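The Paper Tablecloth Will Not Save You

Brown paper has come a long way for something that used to arrive wrapped round a parcel and leave in the bin. In the past year I have been told to use it as a tablecloth, a drawer liner, a pattern sheet, a planning board and, at one dinner in November, a place mat on which I was expected to draw my feelings about the soup. The shops have noticed. Wekel sells it on a wall-mounted roller with a cutting bar. Hinora will send you a "surface kit", meaning a roll of paper, a roll of coloured tape and a leaflet.

The leaflet is where my trouble started. It says that a covered and gridded table "brings calm to any task". You lay the paper, you tape out your squares, and from then on everything you do takes place in a square. Glue goes in one, scissors in another, the thing you're mending in a third. I have owned a table for a long time and it has never been calm, so I gave it a go.

I should say that I'm not against covering a table. My grandmother covered hers with newspaper to clean fish and oilcloth the rest of the week, and it would not have occurred to her to call either one a system. What I object to is being sold a habit in a box.

Laying the paper was worse than I expected. Kraft paper that has spent months on a roll wants to go on being a roll. I pinned down one end with cookbooks and walked the other end back, and by the time I got there the cookbooks had moved. Lăcrămioara Rusu, who cuts curtain linings for a living and has a worktable the size of my kitchen, told me over the phone to turn it curl side down and leave it overnight. Then she asked why I was doing this, and I read her the leaflet. There was a pause.

"Clamps," she said. "Forget the tape round the edges. Put clamps on the corners and pull it."

She was right about the clamps. Small metal ones, screwed up from below, hold the paper better than any amount of tape, and you can let one off to take out a wrinkle. You will not get all the wrinkles. Every papered table I have looked at since, and I now look at them the way new parents look at prams, has had a few creases running through it.

Then the grid. The leaflet gives this one line and a drawing of a smiling person. I measured the first strip carefully, measured the second with slightly less care, and did the rest by eye, so my squares get thinner as they approach the radio. Blue tape is kinder than white, as it shows up well on brown, but it shows up your mistakes equally well. Where two strips should have met, mine had a gap. I told myself it didn't matter and then looked at it all through lunch.
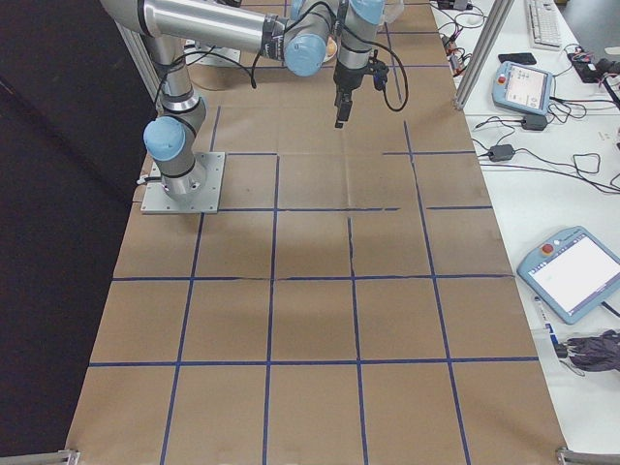 Crooked lines, I've decided, are the honest state of taped paper. Timothée Perrin runs evening classes in bookbinding and has had gridded paper on his benches for years, long before anyone thought to put it in a kit. His lines wander all over the place. He says students line up their boards against the nearest edge and the odd bit of drift makes no difference, because they measure again before they cut anyway.

"If you need it truly straight, you buy a cutting mat," he told me. "The paper is for glue."

I found this cheering, and also a fairly strong argument against buying the kit. If the paper is for glue, any paper will do. If the grid is only a hint, a pencil line would manage it.

To be fair to the squares, they did something. For the first couple of days I kept to them. I mended a lamp switch with its screws in one square and its innards in the next, and nothing rolled off. I sorted seed packets by month of sowing, which I have been meaning to do since I had a garden. I can see how it would suit model makers, or anyone who takes things apart and hopes to put them back together.

By Tuesday evening the post had landed in the glue square. The next morning there was a mug across two squares and a phone charger across four. A strip of tape ignores a mug. It has no authority whatsoever. People who put things back will put them back on a bare table, and the rest of us will eat toast over the lines.

Mateja Kneževič, a friend who restores picture frames, is more forgiving than I am. She changes her paper at the end of each job and says the fresh sheet is the whole point for her, a way of telling herself that the last frame is finished with. She keeps no grid. She does write on the paper, though, all round the edge: measurements, phone numbers, what she had run out of. Before she throws a sheet away she tears off the useful corner and pins it to the wall. I've stolen this idea and it is the only part of the experiment likely to last.

A word on getting the stuff off again. I left a strip of tape stuck directly to the tabletop, where I'd overshot the paper, and it came away with a thin line of old wax polish. Lăcrămioara had warned me. If you have a table you care about, keep the tape on the paper and let the clamps do the holding, with a scrap of card under each jaw so it doesn't bite.

Would I pay for a kit? No. A plain roll from a packing supplier does the same work, and you probably have tape in a drawer. Would I cover the table again? For painting, yes, and for anything with glue in it. My current sheet has a ring from the mug, a list of seeds, and somebody's dentist appointment written in the square next to the radio. The clamps are staying on until I find out whose.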